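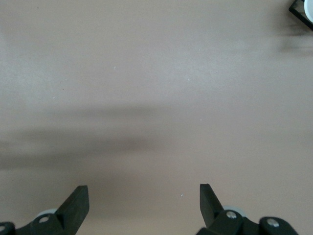 Wrist camera view at the packing bench, both fingers open.

Robot arm going in at our packing bench, what happens to the people on it?

Posted by Bruliver in Work and Workplaces

I work in the dispatch room of a mail order business in Flustthorpe. We sell replacement parts for sewing machines, so most of what goes out is small: bobbin cases, needle plates, feet, belts, the odd motor. There are 8 of us on the floor. On a normal day we send out 600 parcels and in the weeks before Christmas it gets up to 800.

In February the owners put a robot arm on the end bench. It has a two-finger gripper and a little camera at the wrist, and whoever is minding it gets the camera view on a screen beside them. At the moment it only does one job, which is picking single small items off the bench and putting them in a tray for the person who does the labels. One of us has to be with it the whole shift. We take turns, half a day each.

Nobody has lost hours so far and we've been told nobody will. I have no particular reason to doubt that, but I've been there long enough to see that the work is already different and I'd like to hear from people who are further along. What I want to know is:

Does minding the robot end up as a proper job with its own pay rate, or does it just get added to what you already do?

What happens to the fast packers? We have a small bonus for going over target, and on a robot half-day you can't earn it. The two quickest people on our floor have both noticed this in their pay.

Is there anything we should be asking for now, while it's still new? We have a meeting with the manager at 2 pm next week and I've been asked to bring a list.

I should add that I don't mind the thing itself. My wrists are better on the days I mind it. It's slower than any of us and it doesn't like clear plastic bags, but it is steady. The picking is also the part of the job most people were tired of.

Kam-wah Yu

I went through this at a pharmacy supply warehouse. We had two arms on the line for small cartons, and they've been in long enough now that newer staff have never worked without them.

On pay, it got added to what we already did for most of the first year. There was no new title and no new rate. What changed it was that somebody wrote down what the minder was doing each shift. When you look at it on paper it's a fair amount of work: clearing stuck items, wiping down the bench and the camera cover, restarting after a stop, checking the tray count against the order sheet, and filling in the fault log. Once that was written down, our manager agreed it was a separate duty and we got an allowance for the hours spent on it. I would start your list there. Keep a notebook at the bench and have each person put down what they did and how long it took. A couple of weeks is enough.

On the bonus, ask for robot half-days to be left out of the target sum altogether, or paid at your own average. We got the second one. It took three goes, and the first offer was the floor average, which was fine for the slower people and bad for the quick ones. Have your quick packers in the room when it's talked about.

Other things I'd ask for:

Who is allowed to go inside the marked area, and is the arm locked off when they do? Get this in writing and have everyone shown, including casuals.

Training for all of you. At our place two people were trained properly and the others picked it up by watching. When those two were on leave at the same time, the arm sat switched off and the rest of us packed by hand without any extra staff on.

What is the camera recording, who looks at it and how long is it kept? Ours pointed at the bench most of the time but it did catch hands. We were told it wasn't used for checking on staff, and we asked for that to be put in the policy.

What happens when it stops? Our targets used to assume it was running. If it was down for 25 minutes, those parcels were still expected by the afternoon pickup and we were the ones making up the difference. Now any stop over ten minutes is taken off the day's number. You have to log the time it stopped and the time it started, so put a clock near it if there isn't one.

As for hours, nobody was let go at ours either. But when people left they weren't always replaced, and over time the floor got smaller. I'm not saying your owners plan that. You could ask them how they will decide about replacing people, and see if they'll answer.

One last thing from the practical side. Find out who calls the service company. For months ours had to go through the office, and the office shut at 4 pm.

Yen

We've got one. It's fine. Ask for a stool, you will be standing there a lot otherwise. Also the beeping can be turned down in the settings, but you need the supervisor login for it.

Sania

I agree with most of what Kam-wah said, but I would be careful about rotating everyone. We started with half-day turns like yours and some people really disliked it. They found it dull and missed talking to the others, because the arm was off at the end by itself. Others would have done it every day. In the end we let people opt in, with one rostered day a month for everybody else so they didn't forget how to do it. That has worked better for us.

If your arm is at the end bench, ask if it can be moved closer to the rest of you. Ours was moved during a stocktake and it made more difference to the people minding it than the allowance did.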